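Sunday, June 25, 2023

Tick removal trials, bench notes, continued from the last page.

Question for this round is still whether the tool matters for getting the mouthparts out whole, or whether it mostly comes down to angle and speed. Field people keep asking what to tell hikers and we keep saying fine-tipped tweezers, steady pull, straight up. I would like our own numbers behind that.

Set: 100 ticks from the Nillia collection, all adult females, attached to the membrane in the feeding units. Removal by three tools: fine tweezers, the Sindus hook, and the Pimer card with the notch. Same operator for all (me). Gloves on, lights at full.

Tweezers went first. No trouble. Grip as low as possible, pull without twisting, hold until it lets go. A few took much longer than I expected and my hand started to shake, so I rested my wrist on the block after that. Should have done that from the start.

The hook is easier on the hand but I had to learn how far to slide it under. The first ones I turned too early and squeezed the body. Marked those with a star in the log. They stay in the count.
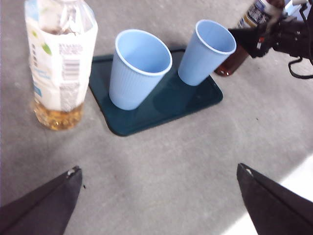
Jeptoo Owino thinks the starred ones should be analyzed separately, because a person at home with a new hook would make the same mistake and that is worth knowing for its own sake. She also wants the squeezed ones kept for the saliva work. Fine with me. Moved them to their own rack and changed the labels.

The card was the worst of the three for me. The notch is too wide for smaller ticks and slides over them. On the bigger ones it works if the membrane is tight, and I doubt skin behind a knee is that tight. Broken mouthparts are under the scope tomorrow, so no rates until then.

Image numbers for the mouthpart shots run from 1,862 to 2,743. Gaps in the sequence are focus tests, deleted.

Other things:

Membrane batch from February is going brittle at the edges. Two units leaked. Use the newer batch from now on and write the batch on the lid as well as the side.

Crăciun sent the revised leaflet. It still says to save the tick in a sealed bag with the date, good. It still has the line about petroleum jelly in the "do not" list but buried at the bottom. I would move it up, along with matches and nail polish. People do try these first. Also wants a clearer line on when to call a doctor: spreading rash, fever, aches in the weeks after a bite. 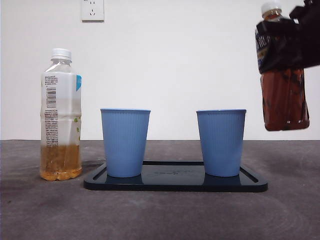

Bottle and dark tray on the gray tabletop.

Counts so far: 59 scored by eye, remainder waiting on the scope. By eye is not good enough for the hook group, small fragments are hard to tell from membrane debris. Stain them first. Ask Jeptoo which stain she used last time, the log only says "the blue one."

Next: second operator, same three tools, without watching me do it. Order of tools shuffled this time so the tired hand doesn't always land on the card.

Feeding units rinsed and racked. Forceps in the autoclave. Need more lids.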